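PRESS RELEASE

November 30, 2024

Plurholm School opens its evening math room to families

I've been teaching math at Plurholm for long enough to know what a kitchen table sounds like at homework time. Somebody says "that's not how we did it," somebody else says "well, that's how my teacher does it," and the fractions get shoved under the fruit bowl until breakfast. I hear about it from both sides! So I'm really happy to be the one writing this announcement, because we've finally got something going that I've wanted for years.

Starting this term, our math room will stay open two evenings a month for students in grades 6 through 8 and whoever looks after them at home. We're calling it the Praselport Program, after the old ferry landing down the hill where our students do their measuring walks each fall. You don't sign up for a course and you don't get graded (grown-ups always ask me that, usually in a whisper). You come in, you sit with your kid, and you work through the same kind of problem they're doing in class that week.

We tried it out in November with 27 families, and the room was packed. We ran out of graph paper before the first break, and I had to go raid the science closet. One dad told me he'd never seen a number line used for subtracting negatives and wanted to know where it had been all his life. A grandmother taught our whole back table a way of doing long division that I'd never seen before, and I've been showing it to my own classes ever since.

What you'll be working on

Each evening has three parts, and you're welcome to stay for one or for all of them:

1. A warm-up at the tables. Short puzzles, mostly estimation and mental math, with no calculators out yet. Guessing is fine, and I'd love to hear some wild ones.

2. The topic of the month. We're opening with ratios, then moving on to area and volume, then reading graphs. I'll go over how we teach it now and why the page in your kid's binder looks the way it does.

3. Take-home problems. These use ordinary stuff from around the house - recipes, bus schedules, laundry, the size of a bedroom floor. Pick one, try it during the week, and bring back whatever you got, even if it's a mess.
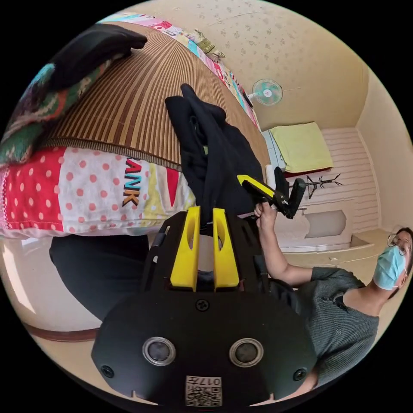 Where the materials come from

The workbooks are from Hrytsenko, a small publisher that our department has been using for the lower grades. They've put together a family edition for us with bigger print and a lot more white space, which my eyes are grateful for. The puzzle cards and the measuring kits come from Jasirum, and every family that attends gets a kit to borrow until the end of the school year. Please do bring it back, even if the tape measure has been through the dog.

Everything is free. Younger brothers and sisters can come along too, and we'll have a corner with pattern blocks and crayons for them.

How to join us

Doors open at 6:30 p.m. in the math room on the second floor, and we wrap up by 8. Use the side entrance by the bike racks - the front doors lock after the buses leave. You can tell your child's math teacher that you're coming, or leave a message at the front office, and we'll have a workbook waiting with your name on it. If you forget to do either one, come anyway and we'll find you a chair.

Reporters and teachers from other schools are welcome to sit in. Just let the office know ahead of time so we can put out enough pencils.

Contact: Mathematics Department, Plurholm School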